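## 4.2 Where the bikes get left

Short section, mostly to get the parking data down before the discussion. Method is in 3.1, won't repeat it. Two stations, Clerkbridge and Flendthorpe, same train line, similar ridership. Clerkbridge has the indoor bike room (key fob, yearly fee). Flendthorpe has open racks along the fence and nothing else.

Total across both stations: 1032 parked bikes logged in 17 morning passes. A bike seen on two mornings is logged twice. We did not try to track individual bikes, so nothing below should be read as a number of riders. Passes began after the 8:10 inbound left.

The headline result is dull. Most people lock up as close to the platform stairs as they can get, even when that means a signpost or a railing. At Flendthorpe the far racks stayed mostly empty while the railing by the stairs was full. At Clerkbridge the same thing happened outdoors, and the bike room, which is a four-minute walk from the inbound platform, never filled up. We had expected the room to pull in the more expensive bikes. Maybe it does. Our form had no field for bike value, which in hindsight was a mistake.

Rack design mattered less than we thought. The older wheel-bender racks near the stairs beat the newer inverted-U racks farther out, on every pass. Distance wins. Rain changed the picture a little at Clerkbridge (more use of the room) and not at all at Flendthorpe, where there's no cover to move to.

**Figure 3.** Hand-held grippers, close view.

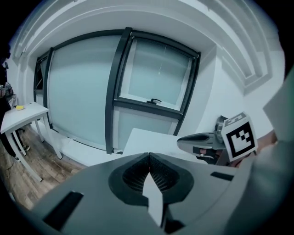

Reinaldo Camargo objected, on reading an earlier draft, that distance is doing too much work in this section. His point was that the stairs at Clerkbridge are also the best-lit spot and the one place the ticket agent can see from the window, so a rider who locks up there could be buying safety as much as saving steps. He wanted the distance claim dropped or tested against lighting.

Fair. We can't fully separate the two with this data. What we can say: Flendthorpe has no ticket window, the lighting along the fence is even from end to end, and the clustering by the stairs is there anyway. Weaker at Clerkbridge, then, and we have softened the wording in the abstract.

The intercept survey helps some. 169 completed interviews, both stations pooled. Asked why they had parked where they did, 70 people gave an answer we coded as "closest" or "in a hurry." Theft came up too, but usually as a reason for carrying a second lock and only rarely as a reason for choosing a spot. Codes were assigned by one person (Uthai Rungrueang), so no agreement score. Should of had a second coder. Noted under limits.

One thing we didn't ask about and kept hearing anyway was the fob. Riders had lost it, or it had expired, or they didn't know the room could be used without a monthly rail pass. It can. The sign on the door says otherwise, or seems to, and the Wolterach side entrance has no sign whatsoever. Cheap to fix. We passed this on to the station office in December and will report any change in a follow-up note.

Comparison with the Suksawat counts is left for 4.3. Differnt rack types there and a much longer walk to the platform, so the two sets shouldn't be pooled.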